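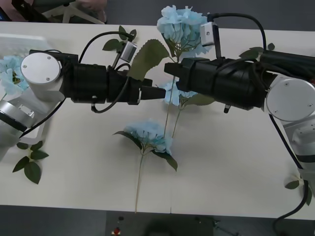
**Betreff:** Re: [Bestandserhaltung] Auslagerung der Zeitungsbände – Rückfragen zum Ablauf

Sehr geehrte Kolleginnen und Kollegen,

für die Rückmeldungen zum Rundschreiben vom Januar danken wir Ihnen. Die Anfrage der Zweigstelle Henano nehmen wir zum Anlass, die offenen Punkte über die Liste zu beantworten, zumal ähnliche Fragen auch aus Ondis eingegangen sind.

> Sehr geehrte Damen und Herren,
>
> in Ihrem Rundschreiben wird die Auslagerung der gebundenen Regionalzeitungen in das Außenmagazin Plarnstead angekündigt. Für unsere Planung bitten wir um Auskunft zu folgenden Punkten:
>
> Werden die Bände vor dem Transport gereinigt, und wenn ja, durch wen? Wie ist mit Bänden zu verfahren, deren Einband bereits gelöst ist? Bleiben die ausgelagerten Jahrgänge für die Benutzung bestellbar?
>
> Ferner ist uns nicht klar, ob die alten Standortsignaturen weitergeführt werden. In unserem Zettelkatalog sind sie die einzige Verbindung zwischen Hauptausgabe und Beilagen.
>
> Mit freundlichen Grüßen
> Zweigstelle Henano

**Reinigung.** Eine Trockenreinigung erfolgt vor der Verpackung in der jeweiligen Zweigstelle. Vorgesehen sind Latexschwamm und Absaugung mit HEPA-Filter. Der Buchblock wird nur am Schnitt gereinigt, nicht blattweise. Bände mit sichtbarem oder vermutetem Schimmelbefall sind von jeder Bearbeitung auszunehmen, einzeln in Polyethylenbeutel zu legen und der Fachstelle zu melden. Sie werden gesondert abgeholt und dürfen keinesfalls mit den übrigen Bänden in denselben Rollwagen gelangen.

**Gelöste Einbände.** Deckel und Rücken verbleiben beim Band und werden mit ungebleichtem Baumwollband fixiert. Klebestreifen, auch sogenannte archivtaugliche, sind nicht zu verwenden. Der Knoten liegt am Vorderschnitt, damit er sich beim liegenden Transport nicht in den Deckel drückt. Von losen Einzelblättern bitten wir eine kurze Notiz auf dem beiliegenden Formblatt anzufertigen; eine Einordnung ist in der Zweigstelle nicht erforderlich.

**Lagerung und Transport.** Großformatige Bände werden ausschließlich liegend transportiert, höchstens 2 übereinander. Für die erste Abholung sind 1000 Bände aus Henano und Ondis eingeplant, der Gesamtumfang der Maßnahme liegt bei über 3000 Bänden. Den Transport übernimmt die Spedition Nambiar. Die Fahrer sind nicht befugt, Bände aus den Regalen zu entnehmen oder umzupacken. Bitte stellen Sie die Rollwagen daher fertig bestückt und beschriftet an der Laderampe bereit.

**Benutzung.** Ausgelagerte Jahrgänge bleiben bestellbar, soweit kein Mikrofilm und kein Digitalisat vorliegt. Für verfilmte Jahrgänge wird das Original nur noch auf begründeten Antrag vorgelegt, etwa bei Fragen zu Papier, Druck oder Farbbeilagen. Mit Bereitstellungszeiten von mehreren Werktagen ist zu rechnen. Wir bitten, Benutzerinnen und Benutzer bereits bei der Bestellung darauf hinzuweisen.

**Signaturen.** Die bisherigen Standortsignaturen werden nicht gelöscht. Sie bleiben als Altsignatur im Datensatz erhalten und sind dort suchbar. Für die Zettelkataloge in Henano gilt übergangsweise, dass die Karten unverändert stehen bleiben – Streichungen oder Überklebungen sind zu unterlassen. Eine Konkordanz stellen wir nach Abschluss der ersten Abholung bereit. Sollte eine Zweigstelle mehr als 100 Beilagen ohne eigene Signatur führen, bitten wir vorab um Nachricht, damit ein Nummernkreis reserviert werden kann.

Die Zweigstelle Ondis hatte darüber hinaus nach der Verwendung der vorhandenen Wellpappkartons gefragt. Soweit diese nicht der DIN EN ISO 9706 entsprechen, sind sie nur als äußere Transportverpackung zulässig und in Plarnstead umgehend zu entfernen.

Das Formblatt sowie die Etikettenvorlage liegen im gemeinsamen Verzeichnis im Ordner »Auslagerung«. Ältere Fassungen bitten wir nicht mehr zu verwenden – die Felder für Format und Schadensklasse wurden vertauscht. Weitere Rückfragen richten Sie bitte an die Liste und nicht an einzelne Postfächer der Fachstelle.

Mit freundlichen Grüßen

Fachstelle Bestandserhaltung
Außenmagazin Plarnstead
16. März 2023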